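Vellitum: placards, banners and leaflets from local demonstrations

README, last touched in February

What this is

Vellitum is a collection of 974 transcribed slogans from marches, pickets and town hall protests in and near Flombridge. Each one was copied from a placard, banner, sticker or leaflet, typed up by hand and tagged with what it was for or against. Rent, bus cuts, the hospital merger, the ring road (so much ring road!), wages, war, vaccines, hunting, cycling - it's all in there, from every side we could find.

We started it because we kept arguing about what people's signs had said at the first ring road march, and half of us remembered it wrongly. Now you can look it up, and it's great fun to browse even if you don't have a research question.

What's in the download

slogans.csv - one row per slogan
events.csv - one row per demonstration, with the month, the place and who called it
topics.txt - the topic list with short notes on each
CHANGES.txt - what moved between versions

The columns in slogans.csv

id: a plain number, never reused
event_id: matches events.csv
text: the words as written, spelling mistakes and all
carrier: placard, banner, sticker, leaflet, clothing or other
topic: one main topic from topics.txt
stance: for, against, mixed or unclear
target: the person, office or body addressed, if there is one
coder: initials of whoever typed the row
notes: free text, often blank, sometimes the best part

Line breaks in the original are written as a slash with a space on either side. Capitals are kept. Drawings go in the notes column in square brackets, so a slogan with a crossed-out bus reads [crossed-out bus].

How the coding was done

Yen-ting Fu and Leonie Stöckli typed most of the rows. Silvan Bühler wrote the topic list and then rewrote it twice, and the second rewrite is the one you want. Every row was checked by a second person. Where the two disagreed on stance, they talked it over, and if they still disagreed the row is marked unclear. There are 60 of those, and they make lovely reading. Sarcasm is the usual culprit.

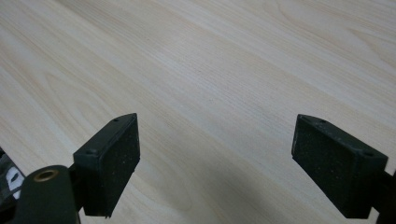

Known problems

Small events are thin. For 5 of the pickets we have only one or two slogans each, so please don't work out percentages from them.

Stickers are undercounted. They're tiny and they get moved from coat to coat.

The topic "local services" is too broad and swallows things that ought to sit under "transport". Rosalie Berchtold is splitting it for the next version.

Seven rows have a blank event_id. They came in with the Ruchti leaflets, which had been stored together in one box and carry no dates. If you recognise any of them, do write!

Swiss German slogans are given as written, with an English version in notes. Balthasar Strebel did those, and he has left a few puns alone on purpose.

Names and privacy

Councillors and other office holders are named where the sign named them. Private people are not - we replaced their names with [name]. A slogan in the file doesn't mean any of us agrees with it. Some are rude, a few are nasty, and we've kept them as they were apart from the names.

Loading it

The files are UTF-8 with commas and double quotes. Some spreadsheet programs guess the encoding wrongly and turn Stöckli into soup, so pick UTF-8 by hand when you import. If you use Oren, the ready-made project file is in the extras folder and opens with the filters already set.

Using it and sending us more

Use it for teaching, writing, research or a pub quiz. Credit "the Vellitum collection" and give the version number. New slogans are very welcome, especially from the quieter side of any argument: send the exact wording, the place, the month and what it was written on. Corrections go the same way, with the row id in the subject line.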